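Two Arms for the Packing Bench

Kalleta has added a two-armed bench station to its leasing catalogue, and small distributors now have a practical route into automated sorting. The station, offered under the name Fostier, is intended for workplaces that handle mixed retail goods in modest volumes and cannot justify a full conveyor line.

The lease covers the supporting rig, 2 arms with parallel-jaw grippers, operator training and servicing. Customers supply the bench and the goods.

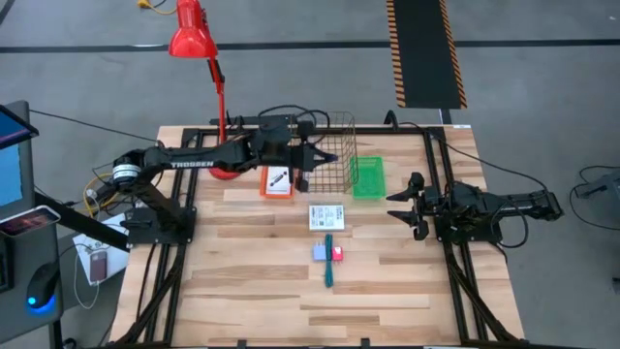
Setup takes six hours under the standard agreement, and the monthly fee of $2,574 includes one return visit by a technician. Kalleta recommends that a new customer begin with a small assortment of shapes and colours, and record 1,000 supervised picks before the station is assigned to regular orders.

Small cartons deserve particular attention during this period. A card reader box stood on end offers the gripper fingers two flat sides, but items placed close beside it leave little clearance — a matter the training manual treats at length.
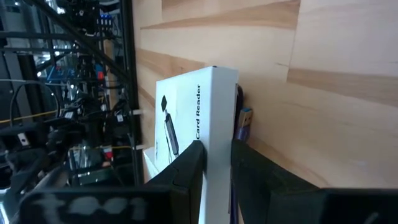 Lernotholm Centre for Applied Automation — Equipment Review Unit

The Unit considers the servicing terms fair and the manual thorough. It is less satisfied with the software licence, which must be renewed separately through Salminen, the authorised dealer. Prospective customers should request both agreements in writing before September, when the introductory rate ends.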